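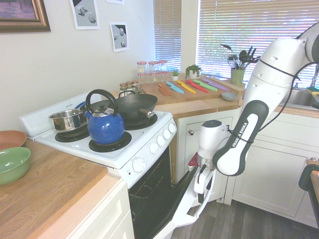 4. Loading and checking a feature

Before you start, the Stesedness player must be on, the lamp must be off, and the drive from the distributor must be in your hand. Loading a full-length film takes up most of an afternoon on the older units, so plan for that if the first show is at 6.

4.1 Copying the film

1. Log in at the front panel with the projectionist code. The manager code will let you look at the library but will not let you copy anything.

2. Slide the drive into the lower bay until the latch clicks. The upper bay is for the mirror disk. Leave it alone.

3. Press Library, then Ingest. Wait for the title to come up. Foreign films are often listed under the original title, so check the paperwork if the name looks wrong.

4. Select the feature and any subtitle files listed under it. Subtitles are a separate item on most releases and are not picked up by Select All on version 18 of the software.

5. Press Start. The bar stays at zero while the drive is being read for the first time.

Caution: Do not pull the drive while the green light is blinking. If you do, delete the partial copy and begin again at step 2.

4.2 Loading the key

Keys come by email from the distributor and are good only for the dates in the booking. A key made for one player will not open the film on another.

1. Save the key file to a blank USB stick. Do not rename it.

2. Put the stick in the front port and press Keys, then Import.

3. Read the start and end times on the screen. They are shown in the time zone of the player, so if the clock is off, fix the clock first (section 2).

Note: If you see error 1385, the key does not match the serial number of the player. Ask for a new key and give them the number from the label on the back. Error 2738 means the key is fine but the film is not completely copied.

4.3 Checking the picture and sound

1. Strike the lamp and let it warm up.

2. Play the first reel with the house lights down. Check that the picture fills the screen without spilling onto the masking. Scope films need the Szulc lens setting - flat films use the standard one.

3. Skip to a part with dialogue and walk to the back row. Set the fader there, not in the booth.

4. Turn the subtitles on and make sure the bottom line is readable from the front row.

5. Skip to the end credits and note the time they begin. You will need it for the lights cue in section 5.

Borkby sound processors go back to the trailer level after a restart. Check the fader again if the power has been off.

Fill in the booth log when you finish. Problems with keys go to Aniela Gajewski and problems with the lens or lamp go to Zdzisław Urbańczyk.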